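**Thread: Dadimcombe bus "tap and transfer" numbers – does anyone believe these?**

**curbside_ed** wrote on 21/03/2025:

So the transit office put out its summary of the Ullaron card pilot. They say 3027 riders got a free second ride because the system caught their transfer. Great. What they don't say is how many people should have gotten one and were charged twice. I was, on the 2 line, and it took three phone calls to get my money back.

I'd like to see the number of refund requests next to the number of happy riders. Until then I'm filing this one under press release.

**nermin_d** wrote:

I asked for that at the November meeting. Nermin Değirmenci, for anyone who reads the minutes. The answer was 157 refund requests "received and logged." I asked how many were paid and was told they'd follow up. They have not followed up.

Also, 157 is people who bothered. Most riders don't check a card balance after every trip. My mother never has.

**Lowfloor** wrote:

You two are assuming the worst. I've ridden with the card since the first week, the Allero stop to downtown and back, and I've never been double charged. The old paper transfers got refused all the time if the driver thought the time looked wrong. I don't miss that.

**curbside_ed** wrote:

One rider on one route doesn't tell us much. The Allero stop has the new readers. The Serrano end still has the old ones, and that's where the complaints come from.

**abundio.h** wrote:

Serrano rider here. The reader by the back door drops the signal, you tap again, and it counts as a new trip if you're past the window. The driver can't see any of it on his side. I've had it happen with the card in my hand and the screen saying "thank you" both times.
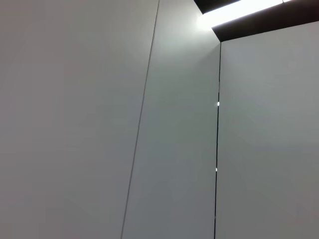

*Gray panels, narrow seam.*

Back to the point. The transfer window is supposed to be 100 minutes. On a day when the connecting bus doesn't show, 100 minutes goes fast, and then you pay again for a delay that was theirs. I wrote to them about it and got a form letter thanking me for my interest in transit.

**Lowfloor** wrote:

Okay, the late bus thing is a fair complaint. But that's a schedule problem. You'd have had it with paper too.

**nermin_d** wrote:

With paper you could show the driver and argue. Who do you argue with now? The reader?

And I don't buy "schedule problem." The system knows where every bus is. They brag about it on the website. If it knows the connection was late, it can stretch the window. They picked a flat cutoff – it's cheaper and it brings in a second fare.

**curbside_ed** wrote:

I wouldn't go as far as saying they did it for the money. Sloppy is enough to explain it.

**abundio.h** wrote:

Sloppy in their favor every time, though? I've yet to meet anyone who got a free ride by mistake.

What I do now is keep everything. I write down the stop and the time for each tap, and I pull the card history at the end of the month.

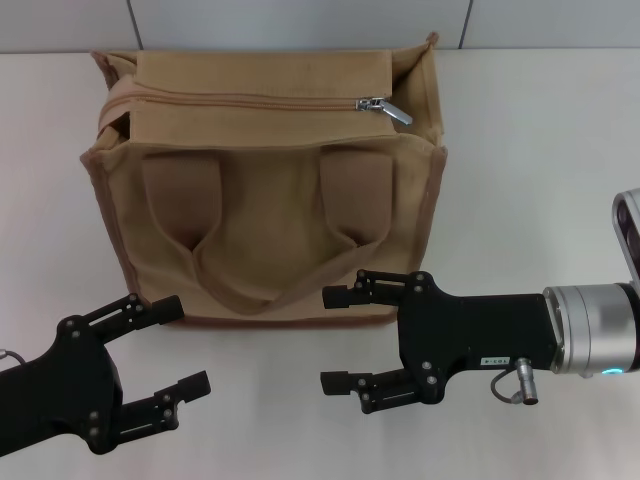
It's a pain, but when I called with a list in front of me they stopped telling me I must have tapped by accident. Got two fares back out of five. They wouldn't say why the other three didn't count.

**Lowfloor** wrote:

Huh. I just pulled my own history after reading this and there's a second charge in there from last month. Could be me. I'm going to call.

I still think the card beats paper.

**nermin_d** wrote:

Call, and ask for the request number before you hang up. Abundio Huerta and I are putting our lists together for the next board meeting. If you ride the Serrano end, send me your dates and stops, please. No need for your card number.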